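Koskela opens remote teaching station for robot arms

WALIMSIDE, October 28, 2021 – Koskela today opened a station where operators teach robot arms by remote control. The first task is sorting letter cubes into squares drawn on a table. Operators have recorded 269 runs so far.

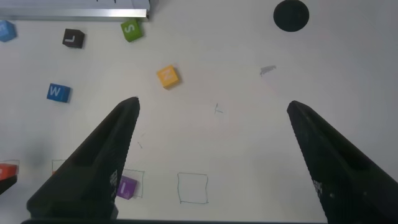
Letter cubes and hand-drawn squares on the table around the gripper fingers.

"Most people get the feel of the controls in 15 minutes," said Widad Obeidat, project lead. A second station opens in Rullside in November.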